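# Teleop FAQ — read before your first shift

Quick answers for people driving the robot on the Stovuvton cabinet tasks. Written in a rush, ask Zoila Q. if somethings unclear.

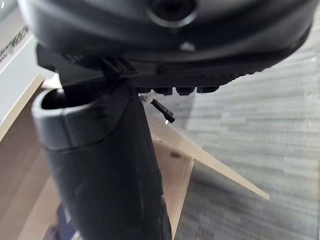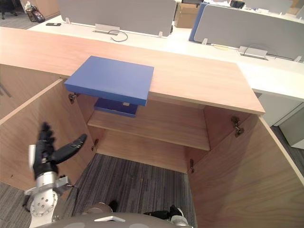
*Cabinet task. First one is the wrist view, second is the head view, both doors open.*

**Which view do I drive from?**
Head view for getting to the cabinet. Wrist view for the last bit, when the fingers are close to wood. Don't stare at one the whole time.

**Wrist view is mostly finger??**
Yep. Part of it will always be hand. Use what's left — panel edges, shelf line — and flip to head view if you're lost.

**How many demos per shift?**
16 good ones. If you get to 11 and your wrists hurt, stop. Emilian would rather have 11 clean than 16 sloppy.

**What counts as good?**
One smooth go, start to finish. Small corrections fine. More than 3 tries at the same grab — toss it and reset.

**Box is hanging over the front edge of the cabinet top. Redo?**
No. Overhang is an allowed start. Leave it unless the task card says flush.

**Can I move the doors by hand?**
Between demos, sure. During one, no. Hands out of the cabinet while the arms are live, even if you're only fixing the tray.

**Remote or hand-guiding?**
Remote for anything with both arms. Hand-guiding (grab the forearm, hold the soft mode button) only for short reaches, like shelf height. Tag it in Rolard either way, the two get trained seperately.

**Fingers drift while I hold still**
Let go, wait 2 seconds, re-zero the glove. Still drifting — log it and tell Wilmer. Don't fight it, drift ends up in the data.

**Do I narrate?**
Not anymore. Stopped in February. Just pick the task name from the list.

**I bumped the shelf**
Pause. Look at the hand. Nothing loose, carry on, but mark that demo "contact". Something loose: e-stop, then Giuliana.

**Where do tossed demos go?**
Reject folder in Rolard. Don't delete, we use them for the failure set.

**Breaks?**
Every 3 resets or whenever. Park the arms low first.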